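Saturday notes on the texture runs

I spent most of this week on one narrow question: how much does the wallpaper matter? I mean that literally. We train a pick-and-place policy in simulation, and every time a kitchen loads, the simulator can put different materials on the walls, floor and furniture. Some of the combinations are ugly. I wanted to know if the ugly ones help.

The policy is the same one I wrote about in November. It takes camera views from the wrist, plus joint positions, and puts out small changes in gripper pose. Bheki Msimang wrote the training code, which we call Trarach, and I run the evaluations. The scenes come from a set we named Deridano. Every layout in it can be reloaded with new surfaces without moving any of the furniture.

I trained 2 versions. Both saw 400 demonstrations. In the first, each layout kept one fixed set of plain surfaces for all of its demonstrations. In the second, the surfaces were drawn again for each demonstration, with no attempt to make them match. Everything else was held the same, including the seed and the number of training steps.

For testing I used 200 episodes per version, all with surface combinations that neither policy had seen. I also saved the wrist view during the episodes, which I should have been doing from the start.

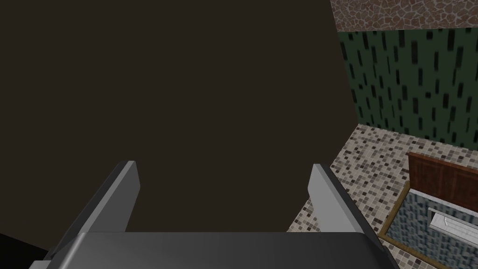
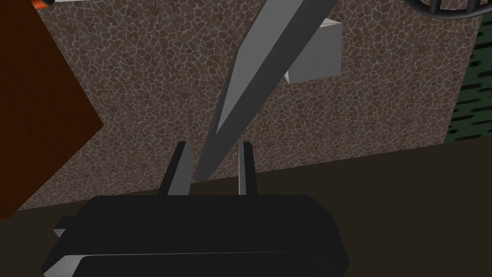
Wrist view, same kitchen, same textures.

The policy with fixed surfaces finished 30 percent of its episodes. The one with changing surfaces did better, at a little under half. I expected a gap, and the direction is no surprise to anyone who has read about domain randomization. I did not expect the failures to look so different.

The fixed-surface policy tends to go wrong early. It drifts toward whatever has the strongest pattern and stays there. In one layout it kept lining up with the line where a mosaic floor met a patterned wall, and it did that in almost every episode I watched. My guess is that it learned to use the edge of the counter as a landmark, and with a busy floor it picks the wrong edge.

The changing-surface policy usually gets to the right area. It fails at the grasp. It closes too soon, or it comes in at an angle that would only work for a shorter object. Long thin items are the worst for it. I don't think texture has much to do with that, so more random materials probably won't fix it.

There is a third kind of failure that both share. The arm gets very close to a big flat panel and the wrist camera has almost nothing to work with. Once most of the view is one plain color, the predicted motions get small and the arm just hovers until the episode times out. I had been counting these as grasp failures, which was wrong. I went back and gave them their own label.

Bheki thinks a short history of frames would help with the hovering. He has a branch called Clirari that feeds in a few past views along with the current one. I'm less sure, as the policy could also learn to copy its last motion, and we had trouble with that before. It's cheap to try, so I'll start it tonight on the changing-surface data.

I also want to repeat both runs with other seeds before I put the numbers anywhere more serious than this page. One seed each is thin. The cluster is booked until the middle of next week, and the memory use on Clirari is higher than I'd like, so the seeds go first in the queue once it opens up.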